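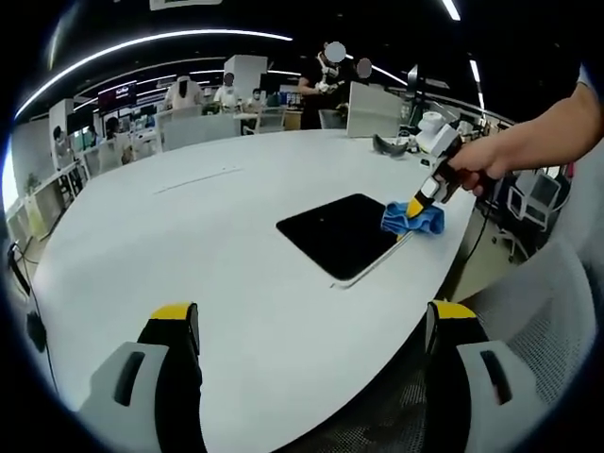
Kälin calls for plain figures before offices pay for "self-cleaning" surfaces

SIRNPORT, July – Office managers should ask harder questions before they pay extra for desks and meeting tables sold as self-cleaning, according to Kälin, the independent adviser on cleaning contracts. The firm has published a short buyers' guide after a year in which claims for treated surfaces turned up in one tender after another, usually with very little behind them.

The guide, Wipe It Anyway, is based on a review of 200 cleaning contracts for offices, clinics and colleges in Sirnport and Lirnemville. In 78 of them the building had paid for some kind of treated surface, either when the furniture was bought or as a spray-on coating afterwards. Kälin found a written test result on file for just 12.

"I've read a great many brochures this year and I still couldn't tell you what most of these coatings are meant to do to a coffee ring," said Ursina Stöckli, head of contracts at Kälin. "They talk about protection and confidence. Then you get to the small print and it says the surface must be cleaned daily in the normal way. Well, that's what the client was doing before."

The firm does not say that every treated surface is worthless. Some finishes do seem to shed fingerprints better than others, and there are places, such as treatment rooms, where a properly tested product may earn its price. Its complaint is with the way the idea is sold to ordinary offices, and with what tends to happen to the cleaning rota once the invoice has been paid.

In a number of the contracts reviewed, evening cleaning hours were cut in the same budget round that the coating was bought. The saving was then used to justify the spending. Kälin could find no contract in which anyone had gone back later to check whether the rooms were as clean as they had been.

"Somebody draws a line on a chart going down and everyone is pleased," said Stöckli. "Meanwhile the cleaner has the same floor to get round and less time to do it. Crumbs don't know the table has been treated."

The guide also takes issue with a newer habit, the "smart hygiene score". Several suppliers now offer a monthly rating for each room, shown on a screen in reception or sent by email. Kälin asked six of them how the rating was worked out. Two sent a full answer. The others described their method as confidential, and one attached a price list.

Kälin's view is that a score which cannot be explained to the person paying for it should not appear in a contract at all, and certainly should not be tied to bonus payments or penalties. It suggests that clients who like having a number ask for the hours worked in each room instead.

Mixed finishes get a section of their own. Meeting tables are now often sold with glossy panels, screens or charging points set into a plain top, and the joins collect dirt whatever the rest is made of. Many cleaning specifications still treat the whole table as a single item with a single product. The guide recommends listing the parts separately, naming the cloth and the cleaning fluid for each, and getting the furniture maker to confirm both in writing. Where the maker will not, Kälin advises a damp cloth and a dry one and leaving the special sprays in the cupboard.

Other points in the guide include:

Ask for test results from a room in use. A result from a laboratory tile says little about a desk with a person eating lunch at it.

Find out how long the coating lasts and who pays to have it put back on.

Try it on half a room first, tell the cleaners which half, and ask them what they think after a month.

Do not agree to cut hours in the same year.

Read the warranty before the brochure. Several of those reviewed were void if the wrong product was used even once.

Kälin expects the guide to be unpopular with some suppliers and says it will print corrections if any of them can show it has a fact wrong. It takes no commission from cleaning companies, furniture makers or coating firms.

Wipe It Anyway is free and can be requested from Kälin's Sirnport office. A printed copy will also be available at the firm's open morning at the Plirkside business centre, which starts at 9.30am. Booking is not needed. Buyers are welcome to bring a contract they are unsure about, with prices blanked out if they prefer.

Notes for editors

Kälin advises public and private clients on cleaning and building upkeep contracts. It does not supply cleaning staff or products.

The contracts in the review were shared by clients on condition that they were not named. Kälin will not identify individual buildings or suppliers.

Ursina Stöckli is available for interview. Requests should go to the Kälin press desk in Sirnport.

Ends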